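Chapter 11

Sorting Work and the People Who Used to Do It

Most jobs contain some sorting. A clerk opens a delivery and puts each thing where it belongs. A kitchen hand separates what goes in the cold store from what goes on the shelf. The work is easy to explain and tiring to repeat, and for that reason it is often the first part of a job to be handed to a machine.

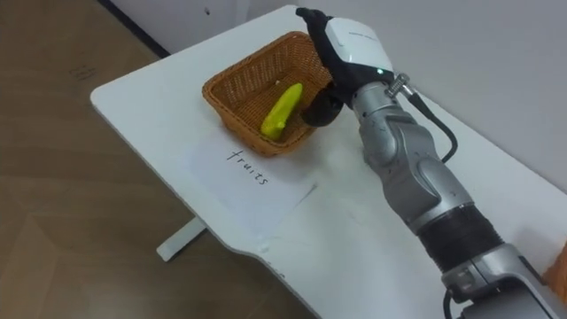 A basket marked "fruits" and a robot arm at the same table.

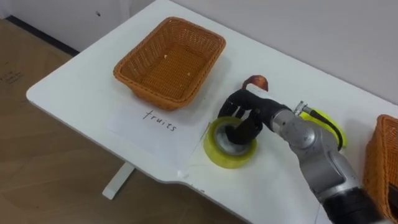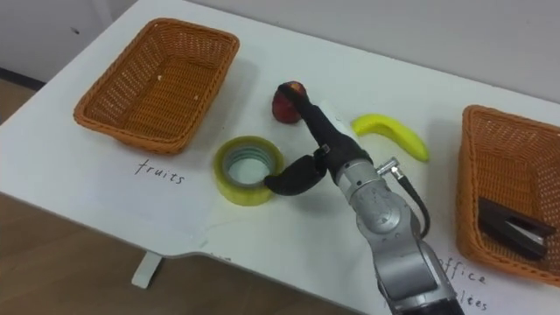
Does a sorting robot take away a whole job?

It usually takes away some of the tasks in a job and leaves the rest, and the employer then has to decide what the remaining job is worth.

The stores department at Grarine is the main case in this chapter. It handled 3,967 mixed orders in the year before the change, with 11 people on the sorting benches. When the Flurkel system was brought in one February, 2 of them moved to checking and labelling, and the others were spread between packing and goods inwards. No one was dismissed, but the working day changed a good deal. The checkers spent more time alone. They also had to learn when to stop the line and when to let a small fault pass – a decision that had always belonged to the supervisor.

Pay was slower to change. The new duties were not written into the grading scheme until 264 days after the system started, and several workers felt they had taken on more responsibility for the same wage. Section 11.2 looks at how the scheme was rewritten, and section 11.3 compares Grarine with the Dronuden depot, where staff were asked for their views before any equipment was ordered.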